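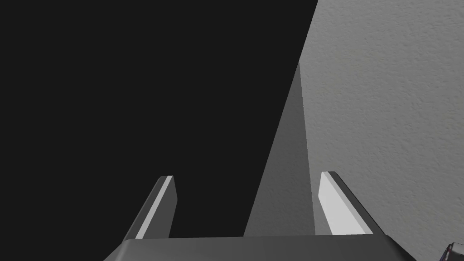

Piroska Illés would like it known that she did not ask for the giant moth. She had written to the Keltia cinema in Vustby to say the heating was too high in the back stalls, and mentioned in passing that it was a long time since anyone had shown a decent monster picture. The letter went to the wrong desk, the wrong desk liked it, and from Thu 23 August the Keltia is giving over its small screen to 26 creature features, most of them black and white and several of them in the wrong order.

The season is called Things From the Vincze Shelf, after the late distributor whose stock fills it. Vincze bought up cheap science fiction by the crate in the fifties, when every drive-in wanted a double bill and few were fussy about the second half. He paid by weight, according to the programme notes, and it shows. There are two films about ants and one about a colossal snail that takes 14 minutes to cross a car park. The snail film was sold in three countries under three titles, and the Keltia has managed to list it twice, on different nights, at different prices.

The moth opens the season. Moth Over Jirkex was shot in nine days with a script that had been meant for a submarine picture, and the crew of the research station still say "aye" to each other throughout. Jirkex is a mining town, or possibly a planet. The dialogue leans both ways. The moth itself has two expressions and is flown on wires that the restorers have been careful to preserve.

The print is a new one. The old copy was missing its fifth reel, and for years audiences went straight from the professor's warning to the wedding. The reel came to light in January inside a tin marked as a film about dairy hygiene. It has been put back, and the plot is now harder to follow than before. We learn that the professor has a brother. The brother is never mentioned again, although the same actor turns up at the wedding playing the vicar.

The Keltia's small screen has 377 seats, which the management calls intimate and regulars call draughty, Illés excepted. Tickets are £5, or the same for a double bill, as the till cannot be made to charge anything else. Doors open at seven. Films with a snail in them start at half past six.

There will be an introduction before each screening, kept short after last year's western season, when the talk before one feature overran the feature. Posters in the foyer are on loan and not for sale, and that includes the one with the brain on it, which people keep asking about. The ushers have been issued with cardboard antennae. Wearing them is described in the staff memo as optional but noticed.

Illés has been sent a pass for the whole run and a note thanking her for her vision. She plans to go to the ant ones. The note did not say anything about the heating.

Booking is open at the box office and by telephone on weekday mornings. The moth is rated suitable for all ages. The snail has yet to be classified.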